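Prerkavgate repair morning back on 26th February

The free computer clinic at Prerkavgate library is on again, doors at the usual time, bring your charger and any leads you can find. Old desktops welcome, printers not.

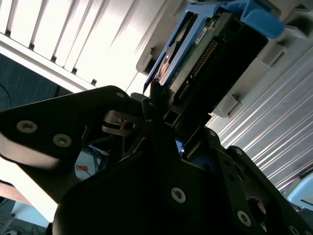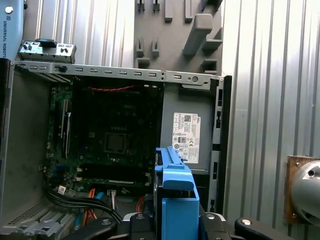
Blue drive caddies

Last time was in November and there was a queue down the stairs before the kettle was on. So tickets this time, 5 minutes each at the front table to say what's wrong, then you wait or leave the machine and come back. Mansa Akpalu is running the front table. Be nice to her, she has a list.

Anything left behind needs a name and phone number taped to it. Six machines from November still not collected!! They go for parts at the end of the month.

Killian Rolland will do a short talk on backing up photos, upstairs, four times through the day as the room is small. Same talk each time so no need to come twice. Periklis Christodoulou is looking after old laptops and says please write your pasword down beforehand.

Aubert, the cafe next door, has put up £700 towards spare parts and new screwdrivers. Thanks to Annick Lefèvre there for sorting it. Soup on all day, cash prefered.

Parking: not behind the library, the gate is locked at lunch. Use the Kuvano car park and walk round. Lift is working again.

Tickets from the library desk or ring and ask for Dorian Moulin. No tickets by email, sorry.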